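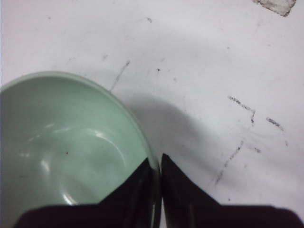
Pale green bowl, glossy on the inside.

How I check a celebrity baby rumour before I share it

I run a little fan page for the singer Hae-won Do. It has 2,251 followers, which is tiny by fan page standards, but they're a lovely bunch and they do believe what I post. So last August, when I shared a "confirmed" pregnancy story that was complete rubbish, I felt awful. It was up all afternoon! People were sending congratulations to a woman who'd had a big lunch and worn a loose coat.

Since then I've had a routine. It takes me a cup of tea and a bit of patience, and you can use it for any showbiz story really - weddings, splits, secret boyfriends, the lot.

Find the first version

Most stories you see are copies of copies. Pick out an odd phrase from the article (something like "glowing outside the bakery", not just the star's name), pop it in quotation marks and search for it. Then open the results and look at the dates. Keep following the "as reported by" links backwards until you run out of links.

With my August disaster, every site pointed to a gossip blog called Warmont Whispers, and Warmont Whispers pointed to a comment under somebody's video. That was the entire story. One comment! I'd have found it in minutes if I'd bothered to click.

Work out who is talking

Read the article again and look only for the people being quoted. A named publicist is good. The star's own account is better, but do check it's the right account - fan pages and parody pages borrow profile photos all the time, so go in through the link on the official website.

"A source close to the couple" might be a best friend or might be the writer's imagination, and you've no way of telling from the outside. I don't throw those stories away, I just stick them in my maybe folder. Same goes for "fans are convinced". I'm a fan and I'm convinced of all sorts of things.

Look at when the photos were taken

Old photos get dragged out again constantly. Save the picture, run it through a reverse image search and sort by oldest if your search tool allows it. If that's no help, look at the hair. I'm serious, Hae-won changes her fringe so often that I keep a folder of dated pictures, 756 of them at last tidy-up, and I can usually place a snap to within a month or so. Posters in the background and tour merchandise are handy too.

What I won't do any more is zoom in on somebody's tummy and draw an arrow on it. I did it once and I still cringe. It proves nothing and it's a horrid thing to do to a person, famous or otherwise.

Read past the headline

Questions in headlines are the ones to watch. "Is Hae-won expecting?" can sit on top of an article that says, right down in the last paragraph, that her team denied it. Scroll all the way to the bottom, past the adverts, before you decide anything. Watch out for little words as well: "hints", "sparks", "appears to confirm". If she'd confirmed it they would just say confirmed.

Wait for a second source

My rule is 2 separate sources, and they have to be properly separate. Two sites quoting the same tweet only count as one. If I've got a statement from the star herself then I'm happy with just that, obviously.

If I can't get there, I wait until the next day. Yes, the bigger pages will beat you to it, and yes, it's annoying (I once sat on a true engagement story all night and grumbled about it for a week). Big news is still big news at breakfast though, and my followers have never complained.

Write it so people know what you know

When I do post, I say where it came from in the first line. For a confirmed story I'd put something like:

"Hae-won has announced on her own page that she's expecting. Link in the comments."

For one that isn't confirmed but that everybody is already asking me about:

"I've seen the story going round. It started on a gossip blog and there's been no word from her or her team, so I'm leaving it there for now."

Keep it short and leave out due dates, guesses at twins and anything about her health unless she's said it herself.

If you get it wrong

Don't quietly delete it. Edit the top of the post to say it was wrong, pin a correction, and reply to anyone who shared it. I left my correction pinned for 7 days. I did lose a few followers over it, but I also had some really kind messages, and one lady told me she'd always assumed that fan pages made everything up anyway. Fair enough!

I keep the steps on a sticky note next to my laptop, in felt tip, and I still have to look at it when something juicy pops up and my thumb is hovering over the share button. If your favourite has a new album coming out, get your note written before then, as that's when the silly stories start.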